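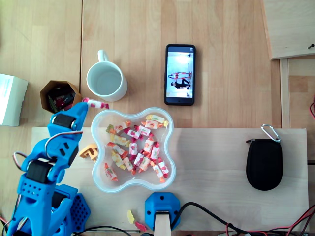 Fruit-print wrapped candies in the four-lobed bowl, with a white mug behind it.

ONDER, 03/03/2004 - The candy bowls are back on the worktables at the Hou workshop, and the people who rent space there will be able to help themselves again starting this week.

The workshop, which takes up the ground floor of the old Clallis building on the north side of Onder, stopped putting out candy in September when it closed for repairs to the floor. When it reopened, the tables came back but the bowls did not. Members asked for them often enough that the matter was put on the list for this year's small purchases, along with new light bulbs and a second kettle.

Candy is a long habit at the workshop. The first bowl was set out the winter it opened, and for years it was a soup dish that nobody had claimed from the kitchen shelf. The new bowls are clear plastic with four rounded lobes. They are light and can be wiped out with a damp cloth. The workshop bought six of them, one for each of the long tables in the main room.

The candy comes from Stirnutia, a shop two streets away that sells by the case. The first order was for 1,000 pieces, delivered in flat cartons and now kept in the supply closet. Most are fruit candies in twisted paper wrappers, with gummies making up the rest of the order. 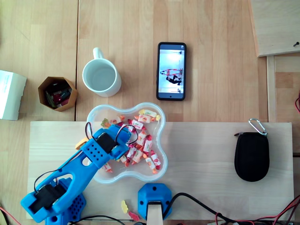
Wrapped candies and gummies share the bowl. A yellow gummy and a red-orange one lie on the board below it.

Some members had asked for wrapped candy only, saying that gummies pick up sawdust and bits of wire from the tables. Others said the gummies were the part they missed. The workshop settled on both for now and will look at it again when the first order runs out.

Bowls will be filled in the morning and topped up once in the afternoon. Anyone who finds one empty before then is asked to leave it that way and not go into the closet. In the last month before the repairs, members went through 382 pieces, and 219 of those were gone in the first week.

The workshop is also asking members to keep drinks on the far side of the bowl, away from the work. Mugs can stay out on the tables during the day but should go back to the kitchen by closing time. The six-sided cardboard cups for small items are staying too - they were put out last year to keep loose parts from rolling onto the floor, and there are no plans to replace them.

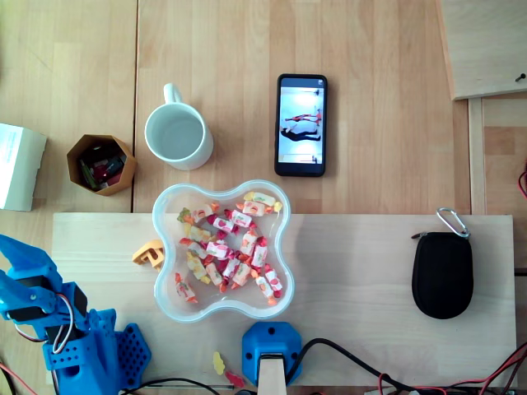
The clear bowl on its pale board, with a mug, a phone and a cardboard cup farther up the table.

There is no charge for the candy. A jar by the front door will take change toward the next order, and the price of a day at the tables stays the same.

Wrappers go in the bins at the end of each table. The bins were moved during the repairs and are now on the window side. The workshop is open from 9 a.m. to 8 p.m., and the side entrance on the Clallis parking lot will remain locked until the new door is fitted.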